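Notas do orador: kit de recolha Varico, sessão de quarta-feira

Abertura (Wellington). Agradecer à Jirkine pela sala. Dizer logo que o kit foi pago por nós e que a Varico não viu estas notas.

O que se compra: pinças manuais de dois dedos, com câmara, e 39 horas de processamento incluídas. Preço de lista: 3.407 euros. O suporte é por correio eletrónico. 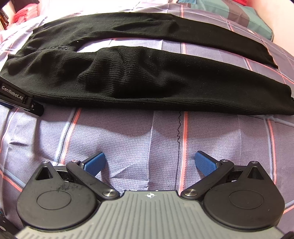
A tarefa foi dobrar roupa numa cama. Escolhemos malha preta canelada porque é o caso que mais nos pedem e o que pior corre com os braços da Gukberg. Lembrar que o lençol tem xadrez e que o padrão ajuda o seguimento da posição.

Pausa para perguntas sobre preço, se houver.

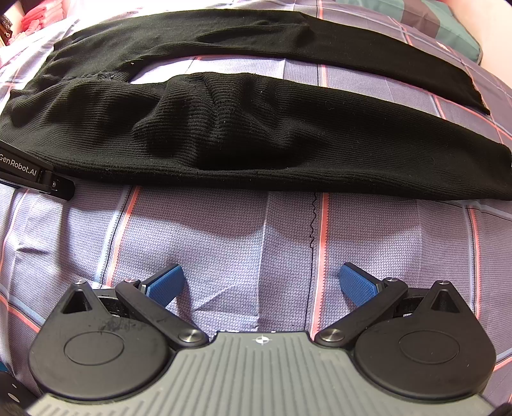 Resultados da Ulla Ahonen: 79 gravações aceites pelo serviço, 2 devolvidas por perda de seguimento. O relatório não indica em que segundo falhou. Já pedimos essa alteração.

Comparar com o aluguer na Rodrigues: mais barato por semana, mas sem os ficheiros em bruto. 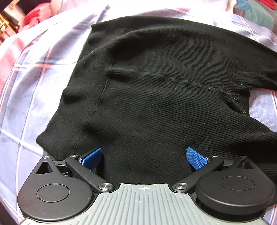 Tempo de leitura: 1 min

Pegar na borda da malha é a parte difícil. Mostrar as almofadas azuis texturadas e dizer que se vendem à parte. A Annelies Marti acha o conjunto pesado ao fim da manhã; eu não notei.

Passar a palavra à Pui-shan Tam para a demonstração.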